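Halyna Kravets
@halyna_kravets · 2022年1月3日

过年放假有几个亲戚问我同一个问题：机器到底能不能干家务了。我在 Ukine 做抓取测试，去年一整年都在跟这件事打交道，回答起来总是太长，饭桌上说不完，写在这里。

说的都是我自己经手或者亲眼看过的，别人家的演示视频我不评论，剪没剪过我不知道。

先给一个短的回答：洗碗机、洗衣机、扫地机，早就能了，大家用习惯了就不把它们算成机器人。亲戚问的其实是另外那一半：把碗放进洗碗机，把衣服从洗衣机里拿出来晾上，把地上的袜子捡走，扫地机才能过去。这一半，现在还不行。

车间这边也一样。Bognár 那条包装线，我八月去待过一阵。封箱、贴标、码垛全是自动的，跑得很稳。可是箱子里的东西是人放进去的，瓶子歪了也是人扶正的。线上最贵的设备旁边站着一个人，手里拿的是一块抹布。

我问过那边的班长，哪个工位最想换成机器。他说换料。纸板到货的时候四个角总有一两个是软的，人摸一下就知道要翻面，机器照样往里送，然后卡住。卡一次停一次，全班等着。

所以他们试过一台臂，后来停在角落里盖了布。臂没坏，程序也没坏，就是纸板每批都不一样，每批都要有人来调。调一次的时间够一个人把那批料换完。

这件事我觉得比任何指标都说明问题。机器干不干得了一件活，得把伺候它的时间也算进去。

回到家务。我们组的项目叫 Bilik，目标写得很朴素：收拾桌面。饭后桌上的东西，该进水池的进水池，该进垃圾桶的进垃圾桶，该留下的留下。

立项的时候大家觉得最难的是认东西。做下来认东西反而最省心，杯子、盘子、勺子，模型分得清清楚楚。半透明的塑料盒差一点，保鲜膜最差，盖在碗上的保鲜膜它经常看不见。

难在拿起来以后。杯子里还有没有水？盘子上那块是花纹还是酱？这个纸巾用过没有？人凭重量、凭手感、凭刚才谁坐在那儿，一下子就判断了。机器只有一个角度的画面，再加上手指上那点力的读数。

然后是放。拿起来的成功率大家都爱报，放下去的很少有人报。我们内部把这两个分开记，分开以后数字难看了不少，但是知道该修哪里了。

举个最简单的活：一块方积木，放进一个杯子。三岁小孩能做，而且不觉得这是个任务。我们拿它当每天开机后的第一项检查，跟车间里开班前试跑一个意思。

去年这一项总共记了586次。条件有变化，灯换过，杯子换过，夹爪的橡胶垫也换过，所以我不报总成功率，混在一起算出来的数没有意义。

报一组条件一样的：同一天，同一块积木，同一个杯子，位置随机摆，做70次，成了67次。三次没成，一次积木搭在杯口上，一次杯子被碰倒，还有一次夹爪停在空中不动了，日志里说它认为已经放完了。

67比70，听起来很好。组里有人当天就想写进汇报。我的意见是先换一个杯子再说。

换成不锈钢的。形状差不多，口也够大，积木进去绰绰有余。结果掉得很厉害，具体多少先不写，那一版相机设置后来发现有问题，不公平。

原因跟手没有关系，出在看上面。不锈钢内壁反光，灯在里面拉出一条白的，深度图上那一块就是个洞。机器不知道杯底在哪儿，有时候觉得杯子特别深，有时候觉得里面已经有东西了。

深色台面再添一层麻烦。带细点子的那种，人看着是一块平的，相机看着全是小噪点。台面拼缝也会被当成边，我们有一版程序老是绕着缝走，查了两天才查出来。

有人会说，那把台面换成白的，杯子换成不反光的，不就行了。车间里确实就是这么干的，车间可以规定料盒什么颜色、灯装在哪儿。家里没法规定。谁家厨房没有几个不锈钢的东西。

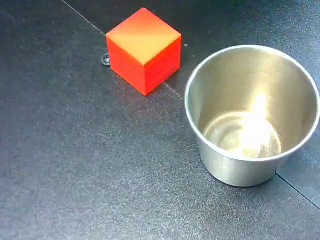
所以我对“能不能”的判断标准一直很土：东西不换，灯不动，人走开，它能不能做完。少一条都不算。

按这个标准，积木进杯子这件事，我们现在算半条。换了灯以后不锈钢杯的情况好多了，但是灯是我们动的，自己定的规矩自己得认。

再说速度。人做一次不用想，一秒多钟。我们那台臂做一次要8秒，大半花在靠近物体的那一段，故意走慢的，走快了会碰。收拾一张四个人吃过饭的桌子，它做完，人已经洗完碗坐下了。

慢本身我不太担心。洗碗机也比人慢，没有人站在旁边等它。问题是洗碗机关上门你可以走，这个现在走不了，得有人看着，万一把杯子推到地上呢。

Mostville 有一家养老院来找过我们，问能不能晚上收餐盘。我去看了一次。餐盘是统一的，推车是统一的，走廊宽，这些都很好。但是盘子上什么都有：假牙盒、药杯、眼镜、折好的信。收走一个就是大事。

我回来写的意见是先别做收盘，可以做运盘。人把盘子放上推车，车自己回厨房。护工一晚上来回走的路是真的长，省下这段就很有用了。他们后来也是这么定的，用的是别家的车，挺好。

很多活可以这样拆。一件家务里头，搬运那一段机器能接，分辨和决定那一段还是人来。非要整件交出去，就卡在最细的地方。

叠衣服也常有人问。我看过的系统，毛巾可以，方的、厚的、正面朝上铺好的毛巾。T恤慢，但能叠。带帽子的卫衣我没见过哪台能从筐里拿出来一路叠到底。从筐里拿出来这一步，比叠难。

擦桌子比大家想的要好。平面，没有东西要拿，力控制住就行。前提是桌上是空的，所以又绕回收拾桌面去了。

捡袜子我个人很看好。软的，不怕掉，捡错了也没有后果。拿错一只袜子和拿错一个玻璃杯完全是两回事。想做家用的同行，我建议从不怕摔的东西做起。

亲戚里有个开小加工厂的，问得最实在：他那儿给机床上下料，要不要买臂。我问他一批多少件，他说有时候几百，有时候十几。我说几百的那种可以，十几的那种你夹具还没装好，工人都做完了。

他又问以后会不会变。会变，换型时间一直在缩短，以前要请人来编程，现在有的可以拉着臂走一遍。等到工人自己二十分钟能换好，他那种厂就可以认真算账了。现在还没到。

还有个问题，要不要等。我的建议是别等。洗碗机该买就买，扫地机该买就买，现成的东西已经很好用了，没必要等一台什么都会的。

今年我们打算做的事不多。第一，杯子那一项固定用反光的，不再挑好做的。第二，把放下去的记录对全组公开，谁都能看。第三，旁边没人看着的情况下连续跑一晚上，早上来数地上有几样东西。

第三条安全那边还没批。他们要求台子四周加挡板，我同意。挡板装好以前先白天跑，人在隔壁屋。

有人私信问积木为什么不换成真的食物或者餐具。会换，餐具已经在做了。积木留着是因为它每天都一样，今天不成昨天成，那就是机器变了，不用怀疑积木。橡胶垫磨薄了那次就是这么查出来的。

也有人问用什么相机、什么夹爪。公司的规定，型号我不方便写。可以说的是都是能买到的东西，没有哪一件特别贵，最贵的是人的时间。

评论里有做过反光物体抓取的，想请教一下：你们是多打几个角度，还是干脆不用深度，直接看彩色图？我们两种都试了，第一种准一些但是更慢，第二种快，杯子一换就要重新采数据。有经验的话留言或者私信都行，我明天上班以后回。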